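Drirkard Wrist Camera and Gripper Kit - Frequently Asked Questions

Last revised September 2018. Applies to kit part no. 1651 and to the Cirinico recording software supplied with it.

What is in the kit?
One two-finger parallel gripper, one wrist camera with bracket, one Flillier interface box, a cable set, and a license for Cirinico. The arm is not included. Mounting plates for other arms are sold separately; see the Boiko adapter list on the downloads page.

Which arms are supported?
Any six-axis arm with a standard tool flange and 24 V at the wrist. If your arm has no power at the wrist, order the external supply and route the cable along the upper arm with the clips provided. Leave a service loop at the last joint.

How heavy an object can the gripper hold?
The rated payload is 500 grams with the stock fingers. The rating assumes a dry object held at the center of the pads. Reduce it by half for anything held by the fingertips only.

Can it pick up soft or round objects?
Yes. Use force mode, not position mode. In position mode the fingers close to a set width, and a soft object will either slip or be squeezed more than necessary. Start at the lowest force setting and raise it one step at a time until the object holds through a full arm move.

Do I need a special work surface?
No. The camera software does not require a mat or printed markers. Bare wood, laminate and painted metal have all been used. Polished metal is not recommended - reflections of the fingers can be picked up as objects.

What does the wrist camera see during a task?
The fingers are always in view along the bottom edge. They are close to the lens and will be out of focus at any setting that keeps the work surface usable. This is normal and does not need adjustment. The software masks the finger area before it looks for objects.

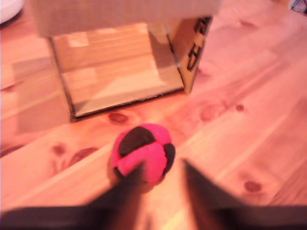
Wrist camera view, ball and box task. The ball is between the gripper and the open side of the box.

Why do my recordings have a red or orange cast?
White balance is fixed at startup and does not follow changes in room lighting. Under warm lamps the whole picture shifts, and pale surfaces shift with it. To correct this, hold a sheet of white paper under the camera and run Calibrate Color from the Camera menu. Repeat the step if you change lamps. Object detection by shape is not affected. Detection by color is, and thresholds saved under one light should not be reused under another.

How can I reduce motion blur?
Shorten the exposure and add light. If more light is not available, lower the approach speed for the last part of the move. Blur on the fingers alone can be ignored.

The software reports "target partly hidden." Is this a fault?
No. The message means that a finger covers part of the object outline. Cirinico keeps the last full outline and continues for 2 seconds. If the outline has not cleared by then, the arm stops and waits for input. You can change the wait time under Task Settings, but we advise against setting it to zero.

Can I use any box as a target container?
Yes, provided the opening is wider than the open gripper. For side-opening boxes, define the opening as a vertical plane in the task editor. Weigh down light cardboard boxes or fix them to the table. Tape on the inside walls may reflect light and should be matte if possible.

How often does the camera need calibration?
After installation, after any collision, and whenever the bracket screws have been loosened. The two bracket screws should be checked monthly. Do not use thread-locking compound on them.

My kit was shipped before July. Do I need the new bracket?
Only if you use the long fingers. The earlier bracket places the camera too low for them. Replacement is free within the warranty period. Have your serial number ready.

Is training available?
A one-day remote session is offered to each new site. Sessions are run by Shih-chieh Kwok of the applications group and cover mounting, calibration and one task of your choice. Send a sketch of your table layout, with dimensions, before the session.

How do I return a unit for repair?
Request a return number through the support form. Remove custom fingers before packing, and ship the interface box together with the gripper - the two are calibrated as a pair.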